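4장. 정원 도구 보관함 설치와 정리

4.1 시작하기 전에

이 장은 키다리(Kidari) 작업대를 조립하고 수평까지 맞춘 분을 위한 것입니다. 아직 작업대가 흔들린다면 3장으로 돌아가십시오. 흔들리는 작업대 위에 금속 보관함을 올리면 어떻게 되는지는 초판 독자 여러분이 충분히 알려 주셨습니다.

보관함은 큰 것 하나면 됩니다. 칸막이가 열네 개 달린 제품을 사고 싶은 마음은 이해합니다. 저도 샀습니다. 지금은 그 안에 고무줄과 정체 모를 열쇠가 들어 있습니다.

준비물
- 직사각형 금속 보관함 1개
- 미끄럼 방지 패드(플로마르 Plomard 제품 또는 비슷한 것) 4장
- 마른 천, 뻣뻣한 솔
- 모종삽, 원예용 장갑 등 실제로 쓰는 손도구
- 실제로 쓰지 않는 손도구를 담을 상자. 생각보다 큰 것으로 준비하십시오.

4.2 보관함 놓기

1. 작업대 상판을 마른 천으로 닦습니다. 흙 알갱이가 하나라도 남아 있으면 나중에 보관함을 밀 때마다 소리로 알려 줍니다.

2. 보관함 바닥 네 귀퉁이에 패드를 붙이고 손바닥으로 70초 동안 누릅니다. 설명서 초안에는 '충분히 누른다'고 썼는데, 충분히의 뜻이 사람마다 달랐습니다.

3. 보관함의 긴 변이 작업대 앞쪽과 나란하도록 올립니다. 앞 모서리에서 73밀리미터는 비워 둡니다. 바짝 당겨 놓으면 꺼내기는 편하지만 소매가 걸립니다.

4. 보관함을 앞뒤로 살짝 밀어 봅니다. 미끄러지면 패드를 떼고 상판을 다시 닦습니다. 1단계를 건너뛰었다는 사실은 굳이 말씀하지 않으셔도 됩니다.

주의: 금속 보관함의 윗변은 마감 상태에 따라 날카로울 수 있습니다. 손가락으로 쓸어 확인하지 말고 천을 대고 확인하십시오. 까끌한 부분은 로렌테(Lorente) 고운 줄로 다듬습니다.

4.3 도구 손질

5. 모종삽 날에 붙은 흙을 솔로 털어 냅니다. 물로 씻었다면 자루와 목이 만나는 부분까지 닦고 완전히 말립니다. 대개 녹은 거기서 시작합니다.

6. 삽날의 상표 스티커는 떼어도 되고 두어도 됩니다. 반쯤 떼는 것만은 말리고 싶습니다. 남은 접착제는 흙을 아주 좋아합니다.

7. 장갑은 뒤집어 털고, 손가락 끝까지 다시 제대로 뒤집습니다. 손가락 하나가 안으로 말린 장갑은 다음번에 급하게 낄 때 반드시 그 손가락부터 문제를 일으킵니다.

참고: 젖은 장갑은 보관함에 넣지 마십시오. 빨랫줄이 있습니다.

4.4 넣는 순서

8. 장갑을 먼저 바닥에 폅니다. 주먹만 하게 뭉쳐 넣으면 자리를 덜 차지하지만, 다음에 꺼낼 때는 주먹 모양 장갑을 얻게 됩니다. 주름은 조금 있어도 괜찮습니다. 다림질까지 권하는 설명서는 아닙니다.

9. 그 위에 모종삽을 비스듬히 놓습니다. 자루가 장갑 위로 지나가게 하면 금속 바닥에 덜 부딪히고, 집을 때도 손이 자루부터 찾습니다. 연두색처럼 눈에 띄는 자루라면 더 좋습니다. 흙색 자루가 달린 삽을 세 자루쯤 잃어버려 보면 색이 취향 문제만은 아니게 됩니다. 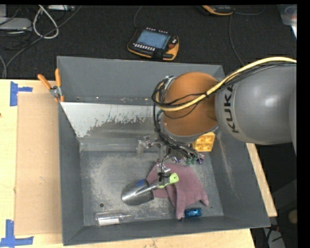 10. 나머지 손도구는 날 방향을 맞추어 넣되, 두 겹을 넘기지 않습니다. 세 겹째부터는 맨 아래 도구를 없는 셈 치고 새로 사게 됩니다. 마스티에(Mastier) 전지가위처럼 날이 있는 것은 반드시 잠금쇠를 걸어 따로 둡니다.

11. 자루 끝에 구멍이 있는 도구는 고리에 걸어도 됩니다. 다만 고리를 달기로 마음먹은 날과 실제로 단 날 사이가 길어지는 경향이 있으니, 그동안은 보관함에 두십시오.

주의: 보관함과 내용물의 무게를 합쳐 키다리 상판의 표시 하중을 넘기지 마십시오. 비료 포대는 손도구가 아닙니다.

4.5 점검

5월이 되면 보관함을 한 번 비우고 바닥의 흙을 털어 냅니다. 패드가 눌려 얇아졌으면 네 장을 한꺼번에 바꿉니다. 한 장만 바꾸면 보관함이 까딱거리고, 한동안은 작업대를 의심하게 됩니다.

패드 교체용 부품 번호는 545입니다. 주문할 때는 보관함 색상이 아니라 이 번호를 적어 주십시오.

글: 올라이아 프리에토(Olaia Prieto)
개정: 2025년 3월 15일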